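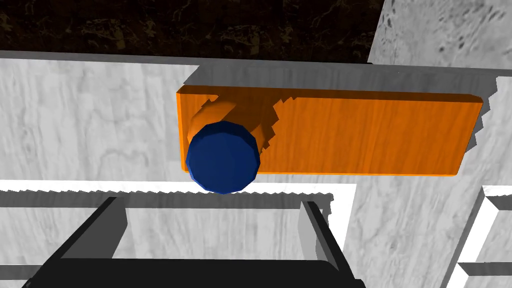
The Red-necked Stint is among the smallest of the shorebirds that spend the southern summer in Australia, and for all its size it is one of the great travellers of the bird world. It breeds on the tundra of northern Siberia and, in small numbers, in western Alaska, then heads south along the East Asian–Australasian Flyway to mudflats, saltworks and shallow inland lakes, where it feeds in busy, bustling flocks.

In non-breeding plumage it is a plain enough little bird, grey-brown above and white below, with black legs and a short, straight black bill. The rusty colour of the face and throat, from which it takes its name, begins to show on many birds in March, shortly before they leave – a lovely time to be out on the flats with a telescope, if the wind will let you hold it steady. Juveniles are warmer brown above and can be puzzling when they first arrive.

The species most often confused with it is the Little Stint, a scarce visitor to Australia, which is slightly longer in the leg and, in breeding plumage, has a white throat. Worn birds of either kind may be best left unnamed, and there is no shame at all in that.

Feeding birds walk quickly with the head down, picking and probing at the surface for small worms, snails, crustaceans and insects, and they will carry on through the night when the tide suits them. At high water they gather to roost on beaches and spits, often in the company of Curlew Sandpipers and Sharp-tailed Sandpipers.

At the Moroz saltworks, local observers Marta Hutsuliak and Eduardo Falcão have kept a roost count for many years. Their highest total is 394 birds, although roughly 200 is more usual in a good summer. Many first-year birds stay on through the southern winter, still in their grey plumage, while the adults are away in the north.

The nest is a shallow scrape on the ground lined with leaves and grass, and the usual clutch is four eggs. Both parents share the incubation.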